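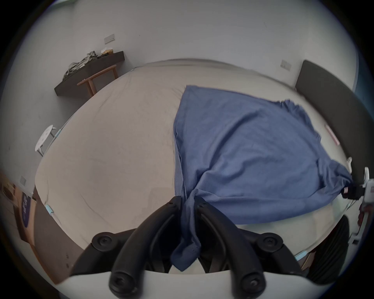

Figure 5.1 A bed with a fitted sheet and a blue cloth. Household textiles meet the body for many hours of each day.

Chapter 5
Fibers, Yarns, and Fabrics in the Home

Most people spend almost a third of their lives in contact with bedding, and much of the rest in contact with clothing, towels, and upholstery. Yet few of us can say how the cloth was made or why one piece wrinkles when another does not. This chapter follows a textile from fiber to finished fabric. Chapter 6 takes up dyeing and printing, and Chapter 7 deals with care and laundering.

After reading this chapter you should be able to name the main groups of fibers, explain how a woven fabric differs from a knit, and read a simple weave diagram.

5.1 What holds a fabric together

A fiber is a long, thin strand of material. Cotton and flax come from plants, wool and silk from animals, and polyester and nylon from chemical plants. Short fibers, called staple, must be twisted together before they are strong enough to use. Long continuous fibers are called filaments. Silk is the only common natural filament.

Twisting staple fibers into yarn is called spinning. The twist presses the fibers against one another, and friction keeps them from sliding apart. A yarn with little twist is soft but weak. A yarn with a great deal of twist is strong and firm, and if the twist is very high the yarn will kink - crepe fabrics get their pebbled surface this way.
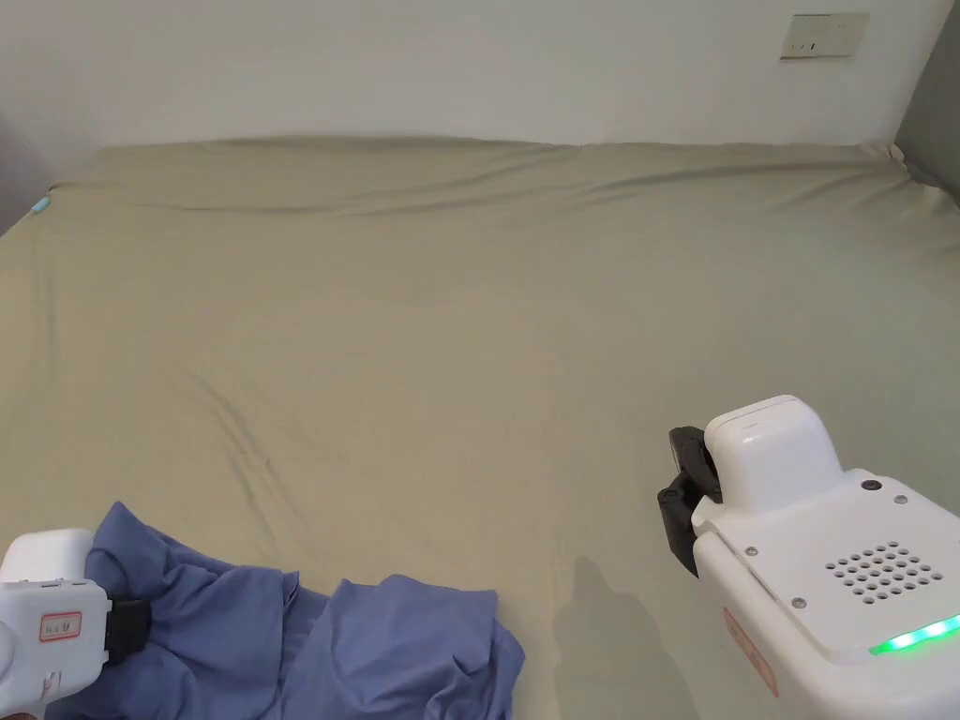

Figure 5.2 Wrinkles in a fitted sheet, gathered where the bed meets the wall.

5.2 Wrinkling and recovery

When a fabric is folded, the fibers on the outside of the fold are stretched and those on the inside are squeezed. Wool springs back well. Cotton and linen recover poorly, especially when damp, as water lets the molecules in the fiber shift and settle in a new position. Polyester takes up very little water and holds its shape, so it is often blended with cotton in sheeting.

Milovan Trajkovski, who ran the test room at the Gakholm mill, used a simple method. He folded a strip of cloth under a weight for 2 minutes, released it, and measured the angle to which it opened. The Warnar Handbook gives a longer version of the same test, which you will carry out in Exercise 5.4. 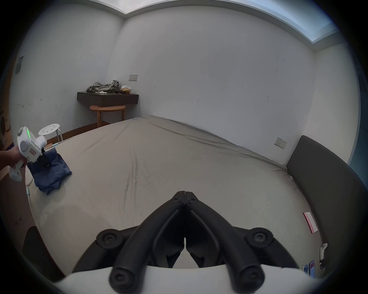

Blends are named by weight, with the larger share first. A sheet sold as 60/40 cotton-polyester is therefore 40 percent polyester. The blend can be made before spinning, by mixing the fibers, or later, by weaving yarns of one kind across yarns of the other. The two methods give cloths that feel quite different, and the label does not tell the buyer which was used.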